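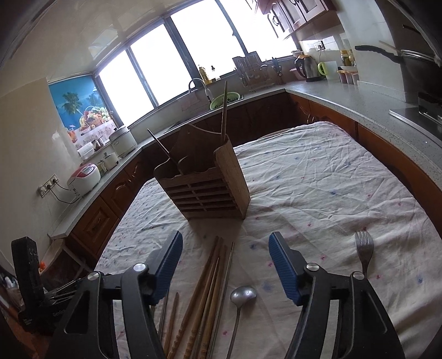

Chopsticks, a spoon and a fork by the wooden caddy. Kitchen table setup, hand-held gripper.

Equipment requests: FAQ for home-task teams

Last updated Fri 7 June. Questions not answered below go to Fatemeh Karimi (budget) or Yuto Yokoyama (hardware).

What can I put on a request?
Grippers, spare finger pads, screws, batteries, chargers, cases, storage drives. Also props: utensils, caddies, tablecloths, bowls. Arms are a separate form, ask Yuto first.

How many grippers per kitchen?
Two. One in use, one charging or being fixed. Teams that asked for one last year all came back for a second and paid shipping twice.

Which supplier?
Drorik for hand-held units, Oltton for pads and small parts. Godix if Oltton is out of stock, but check the pad size, theirs comes in two and the listing doesnt say which.

What do pads cost?
$40 a pair. Budget 3 pairs per gripper per quarter. Thin stuff like chopsticks and spoon handles eats pads faster than cups or boxes do, so if your task list is mostly cutlery go to four.

Can I buy props locally and claim it back?
Yes. Up to $138 per kitchen, no approval needed. Keep receipts. Over that, email Fatemeh before you buy. Not after.

Do the utensils need to match?
No, mixed is better. Wood and metal, long and short, plain and carved handles. Don't order the 24-piece matching set, we have four of those already.

Do we rent kitchens or build one?
Rent for now. The Norðdahl quote for a mock kitchen was more than the full rental line through November. Birgit Sauerland is getting a second quote. Real kitchens also give you windows and clutter for free.

Anything to check before we book a kitchen?
Table you can walk round at least three sides of. Free outlet within reach of the table. Daylight is fine but note which way the windows face, big bright ones behind the table can wash out and you may want to plan mornings or budget for blinds. Counters can stay as they are.

Is a robot arm in the budget this year?
One, shared. Purchase code 2046. Hand-held work comes first, the arm gets ordered once the task list is signed off. Please stop putting arm mounts on the gripper form.

Lead times?
Grippers five weeks. Pads one week, sometimes two. Cases are in stock at the office, ask Tomoyo Koyama.

Something broke, new request or repair?
Repair. Loose joints are nearly always a screw, Maximiliano Maldonado has a box of them. Cracked bracket = new finger, not a new gripper. Send a photo with with the serial number showing.

When is the cutoff?
Last working day of the month, noon. Anything later rolls to the next round.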